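Week 5: Why a Label Sells Before the Product Does

Okay, so last week we got through pricing and I talked way too long about coffee. This week is packaging, my favorite part of the course, and I promise to leave time for the Narkamari case at the end!

Start with the shelf. A shopper walking past gives your product a glance, and in that glance color does most of the work. Shape comes next, then the cap or lid, and the words come dead last (sorry, copywriters). I used to tell classes to write the slogan first. I've changed my mind on that, and you'll see why when you do the reading from the Nosteo packet.

Two colors with strong contrast will carry a long way. Red and black on dark glass is an old pairing and it still reads as rich and a bit serious. Put a warm metallic-looking cap on top and you've told people a lot before they've read one word.

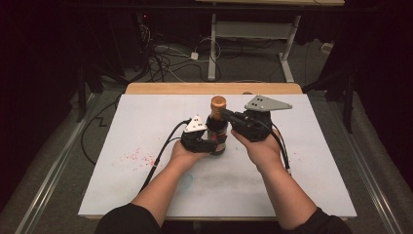

Reading the Narkamari case

Narkamari sold one sauce in two bottles, clear and dark, to 100 stores each. Same recipe, same price. Before you look at the results on page 5, write down which one you'd bet on and what kind of shopper you had in mind. Keep that note, I'll ask for it on Saturday.

Then go through the Braton memo. It's dry, I know, but the part on caps is great. They argued for months over a ridged cap against a smooth one, and the reasons on both sides are good ones.

For homework, pick any bottle in your kitchen and redo its label using two colors and no more than 5 words. Pencil is fine.

Related handouts
Pricing and the Coffee Problem
Sales Talk: Words on the Shelf
Braton Memo, full text

Comments
Is the homework graded or just checked?
I bet on the clear bottle and I'm sticking with it.
Page 5 is missing from my copy, can you repost?

Last updated: October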